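Equipment Planner / Buyer, Robotics Lab (contract, could go permanent)

Jotovska is hiring one person to own the equipment budget for our robot arm lab. Start in September if we can get it done by then. Sooner is fine.

Short version: we build and test arm setups for small manufacturers who want to automate a bench or two. The lab keeps growing and the buying hasn't kept up. Right now orders get placed by whoever notices something is missing, the spreadsheet has 439 lines, and half of those have no part number. We need somebody who likes this stuff to take it over and make a real plan out of it.

What you'd be doing

- Going through the 439 lines, matching them to what's on the shelf, killing the duplicates
- Building next year's equipment budget with the lab lead, Pylyp Holovko. Arms, grippers, mounts, benches, power, monitors, all of it
- Getting quotes. We mostly buy from Braltell and Vass at the moment, would like a third option for fixtures and brackets
- Spare parts plan. What we stock, what we order when it breaks, how long we can live without it
- Planning the move to the bigger room at the Cakby site: floor layout, outlets, cable runs, what goes on which table
- Small purchases under $400 you approve yourself. Over that goes to Pylyp, usually same day

You'd sit in the lab with the engineers, not in the main office. It's a working room so expect noise and people asking you where the hex keys are.
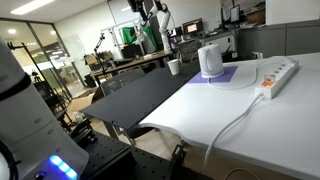
Most of the time goes to the dull end of the budget. Everyone remembers to price the arm. Then the controller needs its own circuit, the mounting plate is on a six week lead time, the gripper cable is the wrong length and the project slips a month. We want those things on the list before the PO goes out. If you have been burned by this at a previous job, please tell us about it in your letter, we'd like to read it.

What we're looking for

- 2 years or more buying or planning technical equipment. Lab, factory, school workshop, film rental, we dont mind which
- Comfortable in a spreadsheet, and able to explain it to an engineer who hates spreadsheets
- Able to read a datasheet well enough to spot a wrong voltage or a wrong bolt pattern
- Polite but stubborn on the phone with suppliers
- OK with some lifting and unpacking

Nice to have: any hands-on time with robot arms, experience with lease vs buy comparisons, a second language. No degree required.

Hours and pay

Full time, 10 month contract to begin with. Core hours 10 am to 3 pm, the rest is up to you. One day a week from home is fine once you know the inventory. Pay depends on experience, we'll give you the range on the first call so neither of us wastes time. Paid vacation, travel to Cakby covered.

How to apply

Send a resume and a short letter (one page, really) to Pylyp Holovko through the contact form on the Jotovska jobs page. Put "equipment planner" in the subject line. Also include one budget or purchase list you made yourself, with names and prices blacked out if you need to. Rough is OK, we want to see how you organize things.

First call is with Pylyp, thirty minutes. Then a visit to the lab and a paid half-day excercise with a slice of our real list. Decision within a week after that.

No agencies please. Questions about the role go through the same form, mornings are best for a quick answer.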